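Progress report to the Plekach Fund
Community kitchen and meals program, Bovura Hall
Submitted by Ilgın Şimşekoğlu, program manager
Tue 26 November

Work since the August report

The kitchen reopened on schedule after the new extractor fan was fitted. The old fan had failed inspection twice, and the replacement used most of the repairs line. We now serve lunch five days a week. In this period we served more than 700 meals, most of them to people who live within walking distance of the hall.

Sign-ups for the evening cooking course closed at 27. Kaan Eren teaches both groups. The first group has finished the soups and stews unit and is moving on to bread. The second started late when the gas supply was shut off for a week, and it will run into the new year. 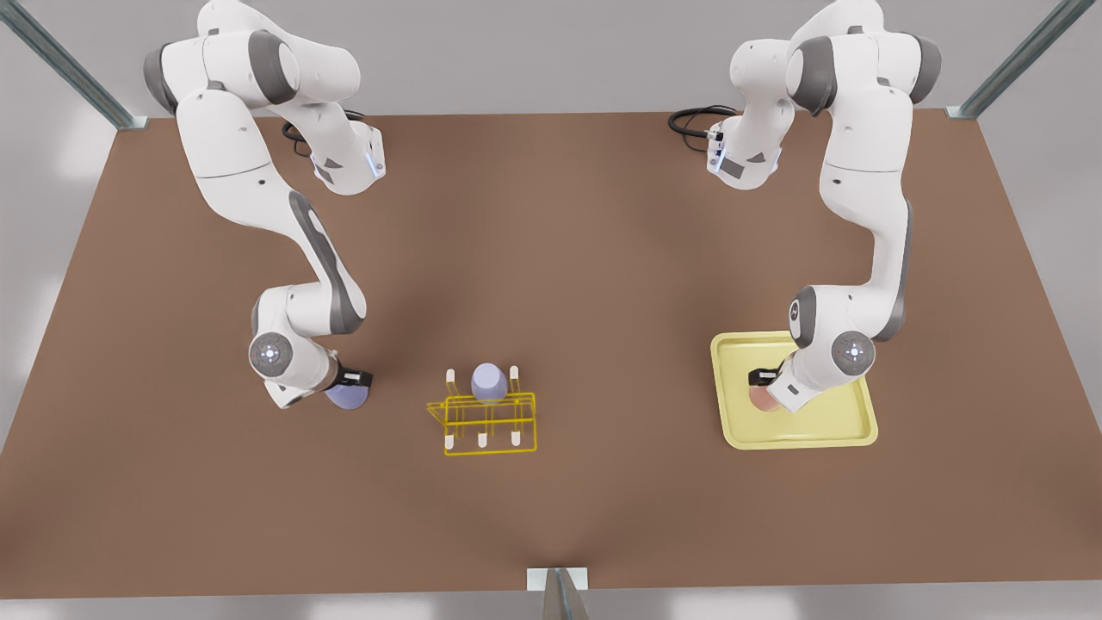 Tabletop with a pale lavender cup, computer rendering.

Tableware and storage

We bought cups, bowls and plates to replace the mixed stock left by the previous tenant. Delivery from Cosus was split into two loads and the second is still short one carton of bowls. We have asked for a credit if it does not arrive before the holidays. Shelving in the back pantry is up, but the doors do not close properly and the fitter is coming back.

Spending

Food costs are close to plan. Cooking oil and rice were higher than we budgeted, and donated vegetables made up most of the difference. Staff hours ran over during the reopening and have since come down. We ask to move 100 dollars from printing to cleaning supplies.

Problems

The dishwasher leaves residue on glasses. A service visit is booked. Parking on delivery mornings is still tight, and the neighbors have complained once.

Next period

Finish the second course group, settle the Cosus order, and renew the food handling certificates for the lunch staff. The next report will include the full attendance sheets.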